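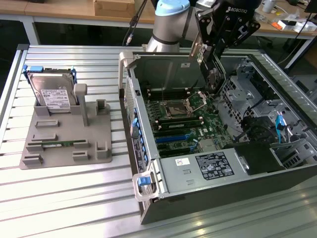
Arlo Hutchins

4. Setting Up a Desktop Disassembly Task in Mellel

Mellel is the task planner that ships with Travevley. It will plan anything you ask of it, including things you will regret, so do this section in order. You should already have the arm homed and the cameras calibrated (section 3). If you skipped section 3, go back. The software can tell.

4.1 Register the fixture plate

1. Lay the computer tower on its side with the side panel off and the motherboard facing up. Set the fixture plate on the bench beside it.
2. Open Scene > Fixtures and choose New. Name the plate something you will recognize in February. "plate_new_final" has been taken by everyone.
3. Jog the gripper to each reference corner and press Capture.
4. Assign a part type to every slot. Drive, memory and expansion card each have their own template, and the planner believes whatever you tell it.

Note: Slot names are case sensitive. "Ram_slot" and "ram_slot" are two different places, one of which is inside the table. 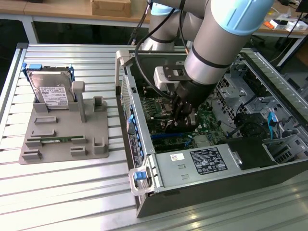

4.2 Define the keep-out zones

1. Switch to Scene > Volumes and draw a box around the power supply, the drive cage and each case wall.
2. Set the clearance to 20 mm for walls. Leave it at 2 mm for anything next to a memory slot, or the planner will report "No path found" and take its time about it.
3. Add loose cables as soft volumes. Eder, the perception module, can find a cable but has never once guessed where it will be next.
4. Press Check. Red volumes overlap something. Fix them before going on.

Caution: Keep-out zones apply to the gripper and wrist only. The elbow has its own list, under Advanced, for reasons lost to history.

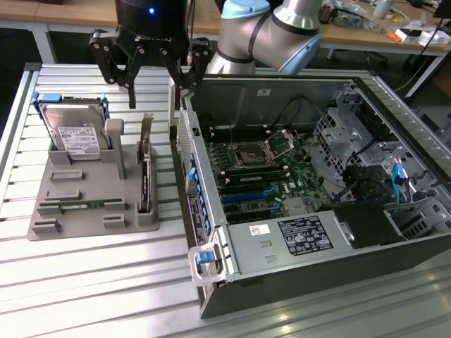 4.3 Set approach poses

1. For each part, add an approach pose directly over it with the fingers open and pointing down.
2. Set the approach speed to 20 percent. You may raise it later, when you and the robot have built up some trust.
3. Turn on Retreat Along Approach. Without it the arm takes the shortest way home, and the shortest way is through the case.
4. Save, then run the whole task in Preview before you enable the motors.

Caution: Preview doesn't model cables. Keep a hand near the stop button for the first real run. 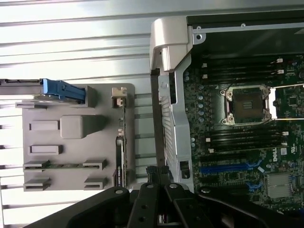
4.4 Check the wrist camera view

1. Open Eder > Live and select the wrist stream.
2. Draw the mask over the gripper fingers. An unmasked finger gets classified as a part, and Mellel will then try to pick it up.
3. Confirm that the overlay outlines line up with the memory slots and the processor socket. If they are all shifted the same way, redo the hand-eye step in section 3.
4. Set the match limit. The default of 290 works on most boards -- lower it if glare off the bench gives you ghost parts.

Error 1533 means the wrist stream and the Vamton motion driver disagree about the time. Restart Vamton first, then Eder. The other order also clears the message, but not the error.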